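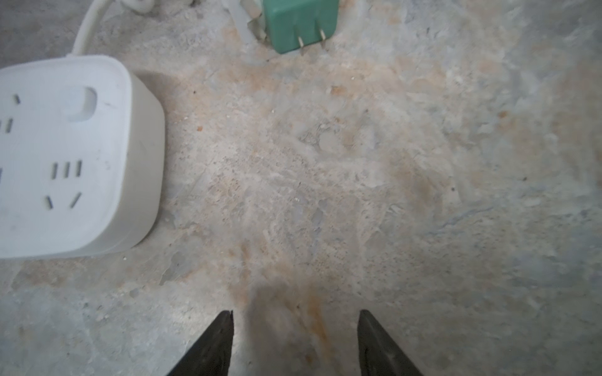 Sun 30 December. Packed for Porau at last!! Two weeks of walking and I can hardly sit still. Chargers are the boring part (the green plug adapter and the white power strip both go in, no arguments), but the boots are waxed and I've read the coast path guide twice. We start at Gethin and climb 581 steps to the chapel before lunch!

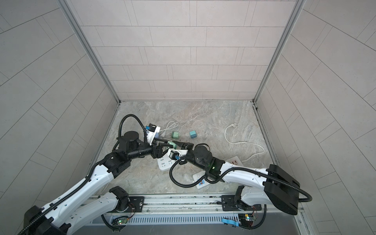 Felicidad thinks we should do the chapel last, when our legs are used to it, and take the ferry on day one. Hmm, she may be right. I still want that view first. Must ring her about socks.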